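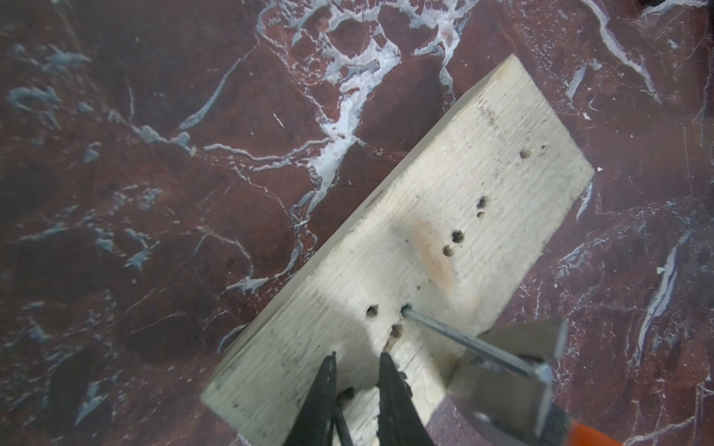

In Praise of the Thing That Was Already There

By Katia Gatti

When my aunt sold her house in Oston, the people who bought it had the kitchen torn out before their furniture arrived. I know this because I drove past on a May evening, for no good reason except that I missed the place, and saw her counters lying in pieces in the driveway. They had been in that kitchen for 50 years. She had rolled out pasta on them, done her taxes on them, and once, during a very long power outage, set up a row of candles on them and taught five cousins to play cards. They were dark red stone with pale veins running every which way, and as children we used to find rivers and faces in them while we waited for dinner.

I don't blame the new owners, or I try not to. It was their house by then, they had paid for it, and I'm sure somebody had told them that dark stone makes a room feel small. But I have been thinking ever since about how quick we are to get rid of what we find, and I'd like to make a case for waiting a while.

My own rule, which I have broken more than once and regretted each time, is to live with a house for 365 days before changing anything that can't be changed back. Paint all you like. Move the lamps, hang your curtains, take the doors off the closet if they annoy you (but keep the doors). Just leave the counters, the floors and the built-in cupboards alone until you have seen them in every season. A kitchen that seems gloomy in November may be the coolest, kindest room in the house in July, and you won't find that out from a walk-through with a real estate agent.

I learned this in my first apartment, over what used to be Pellegrini, the shoe repair shop in Tratalton. The bathroom had brown tile up to my shoulders, and I hated it so much that I got a quote for replacing it the week I moved in. I couldn't afford the quote, so the tile stayed. By spring I had stopped noticing it. By the following winter I had bought towels to go with it, and when I moved out 3 years later I took a picture of it, which I still have somewhere. I can't say it was beautiful tile. I had gotten used to it, and getting used to a thing is closer to love than we like to admit.

People will tell you that old materials are a lot of trouble, and there is some truth in that. Marble stains if you look at it wrong. My aunt's had a ring from a jar of vinegar and a dull patch by the stove, and she scolded us about lemons until the day she left. Old floors creak and old windows stick. If something is dangerous, or leaks, or truly can't be cleaned, then of course take it out, and don't let me or anyone else make you feel bad. I once spent 600 dollars having a set of drawers repaired that would have been better off as firewood, so I know that sentiment can run away with a person.

What bothers me is the other kind of tearing out, the kind that happens because a room looks like the wrong decade. Every decade is the wrong one eventually. The gray floors that everyone put in a few years ago are being pulled up already, and I suppose the white counters will go next, and somewhere a stone yard is getting ready to sell dark red marble to people who have just discovered it. My neighbor, who is more patient than I am, says that if you keep a kitchen long enough it comes back into fashion twice. She has the same yellow cabinets she was married in front of – really in front of, there are photographs – and young people now ask her where she bought them.

There is also the matter of company. A house that somebody else has lived in comes with a few of their choices, and I find it friendly to have those around. I may never know why the person before me put a light switch behind the pantry door, but I think of them whenever I reach for it. I've stopped meaning to have it moved.

So if you have just been handed the keys to a place with a counter you can't stand, put the kettle on. Make soup on it, let the mail pile up on it, and call the contractor next year if you still want to.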